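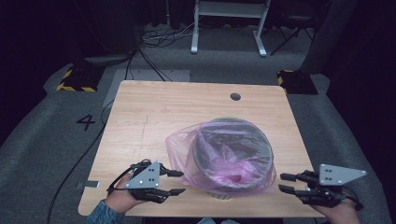 Unit 4. Harmonica accompaniment behind a singer

A diatonic harmonica in C gives the player two chords without effort: C major on the blow reeds and G major on the draw reeds in the low octave. Most accompaniment is built on the draw chord, played in G, which players call second position. The reeds sit in slots in a metal plate, and the comb and covers around them shape the tone less than the hands do. Cupping the hands darkens the sound; opening them brightens it. The same muffling can be heard by talking into a round container with a thin plastic bag draped loosely over its top, then lifting the bag away. Upper partials return first, and consonants become clear.

Placement. Fills go in the gaps between vocal lines. In Vass's ballad "Retside" the singer leaves 3 beats at the end of each line, and the harmonica uses two of them. The last beat stays empty so that the next entry is clean.

Bends. Draw 2 and draw 3 supply the lowered notes. Hole 3 bends by as much as three half steps; hole 4 by one. Pitch on a sustained bend drifts flat as breath pressure rises – check it against a fixed pitch.

Listening. Skonditz live set, track 9, from the second verse. Compare the Rusance studio version, where the harmonica doubles the tune and the fills are gone. Note where the player changes instruments for the bridge.

For Thursday: write out a fill for each line of one verse, with hole numbers and breath direction. Hand in on paper to D. Azevedo.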